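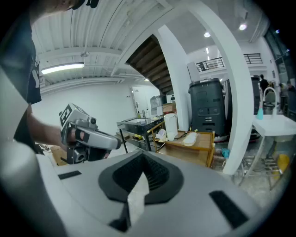
Sharpening kitchen knives on a water stone

A kitchen knife used daily needs a proper sharpening two or three times a year. Between sharpenings, a few strokes on a honing rod will straighten the edge but will not replace metal that has worn away. When a knife slides off the skin of a tomato after honing, it is time for the stone.

Choosing a grit

A 1000 grit stone is enough for most households. Coarser stones, from 220 to 400, are for chipped or neglected edges and remove steel quickly. Finer stones, from 3000 upwards, polish the edge and are useful for fish and raw meat, less so for bread or root vegetables. Combination stones have a coarse face and a fine face glued together. Check the join before buying, as cheap ones come apart after repeated soaking.

Soaking

Soft water stones should be soaked until bubbles stop rising, usually 10 minutes. Ceramic and resin-bonded stones need only a splash of water on the surface, and some are damaged by soaking. Read the leaflet. Never put oil on a water stone. It clogs the pores and cannot be fully washed out.

Setting up

Put a folded damp tea towel on the worktop and set the stone on it, short end towards you. The stone must not rock or slide. Work at a height where your elbows are slightly bent; most worktops are a little low for tall people, and a thick chopping board under the towel corrects this.

Holding the angle

Western knives are normally sharpened at 18 to 20 degrees a side, Japanese knives at 12 to 15. To find the angle, measure the width of the blade from edge to spine. For a blade 41 mm wide, lifting the spine 14 mm off the stone gives 20 degrees. Two or three coins stacked under the spine will show you what that height looks like. Take them away before you start.

A consistent angle matters more than an exact one. If you are unsure, colour the bevel with a marker pen and take a few light strokes. Ink left at the very edge means the spine is too low. Ink left only at the shoulder of the bevel means it is too high.

Strokes

Rest two fingertips on the flat of the blade, close to the edge but not over it. Push away and draw back along the stone, with pressure on one direction only. Work the blade in sections from heel to tip. Raise the handle slightly as you reach the curve near the point.

Carry on until a burr can be felt on the opposite side along the full length. Feel for it by moving a thumb from the spine outwards, away from the edge, never along it. Then turn the knife over and repeat. Finish with light alternating strokes to take the burr off.

Leave the grey slurry on the stone while you work. It does part of the cutting. Add water only when the surface starts to drag.

Flattening the stone

Stones wear hollow in the middle. Draw a pencil grid across the face and rub it on a flattening plate, or on wet-and-dry paper laid on glass, until all the lines have gone. Do this every third or fourth use.

Drying and storage

Rinse the stone and stand it on its side in the open air for a day. Do not dry it in the oven or on a radiator, and do not put it away in its plastic box while damp. Frost will split a wet stone, so keep it out of the shed in winter.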